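Putora Street Trees and Sidewalks: second progress report
Mar 3, 2021

Hi Lilibeth,

Okay, so this one is longer than the October report, mostly because we finally have something to tell you! The permits came through (all of them, even the Briggs Avenue one I'd more or less given up on) and the crew from Drener started planting the week after.

We've got 299 trees on the list for the whole grant. So far 60 are in the ground, which is a little behind where I wanted us to be. We lost 18 days to frozen soil, and then the nursery sent us the wrong maples and Barry Holroyd had to drive back with a full truck to swap them. The new ones look great, though — nice straight trunks and good roots.

Money next. We're under budget on trees and over on concrete cutting. The old sidewalk along Briggs is thicker than the city drawings say, so every pit takes longer to open up. I'd like to move some of the leftover tree money into the cutting line, if that's okay with you. Hadiza Okonkwo has the updated spreadsheet and can send it whenever you want it.

Watering is the part I worry about. We have three block groups signed up so far and I'd love a lot more before it gets hot. Busisiwe Maluleke has been going door to door with flyers and people are really nice about it, but nice isn't the same as hauling a hose out in July! She wants to try a sign-up table at the Skumow market next.

You also asked what we'd like the plaza corner to look like once we get to the paving money in phase two. We're still arguing (in a friendly way) over square pavers or something less regular. I like the mixed shapes. Salamatu Akpan thinks they'll cost too much to lay, and she may well be right, so we're getting quotes for both. 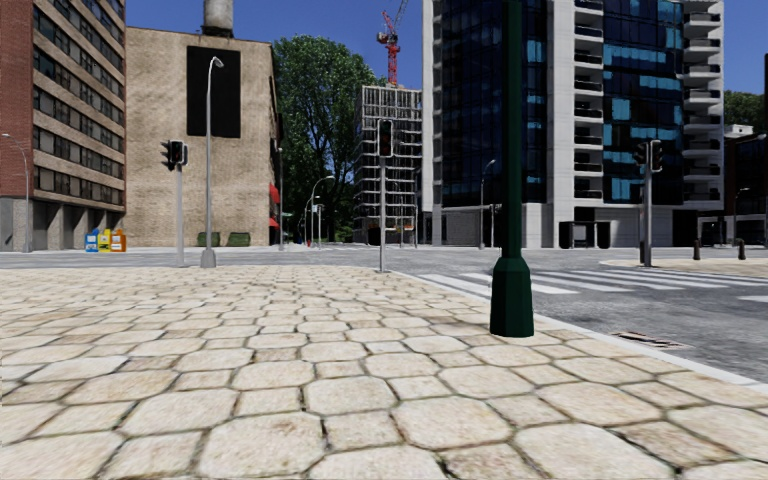
Computer rendering: large octagonal slabs with smaller stones between them, and a pale curb along the road.

I'll send those quotes over as soon as I have them. Could you let me know on the budget change before we book the next round of cutting? Call me if it's easier, I'm at my desk most mornings.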